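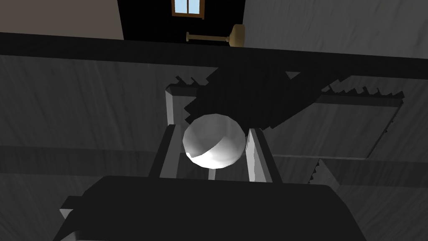

About Stokotham
Sep 11, 2024 – by the Stokotham team

We collect examples for robots that learn by watching. That's the whole business. Started with one desk and a rented server, now 30 people over two floors in Genard. Still short on chairs.

What we do, quick version. A customer wants a robot to handle house stuff – grip something, get through a doorway, put a thing down where it belongs. Their model needs to see it done, many times over, by someone who knows how. Our operators drive the robot in simulation, every run gets logged, joint positions and camera views together. Then a second person replays it before anything ships. Bad runs are kept too, in a seperate folder, labeled. Customers ask for those more than you'd think.
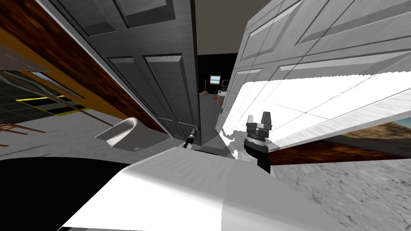 Rooms come out of Flidum, our in-house scene builder. 121 room layouts so far, 561 tasks written up. Furniture moves, wall colors change, lights change, so the model doesn't just memorize one kitchen. Two-arm work takes longest to learn – new operators get 3 weeks of practice before any of thier runs count.

Osei is the newer side of the company. Small sets for schools and labs, same checks, lower price. Ask for the sample pack, it has the file format notes in it.

Hiring operators most of the year. Gaming background fine, patience better. Evening shifts open in September.

Contact: use the form or stop by the front desk, Genard office | © 2024 Stokotham | Back to top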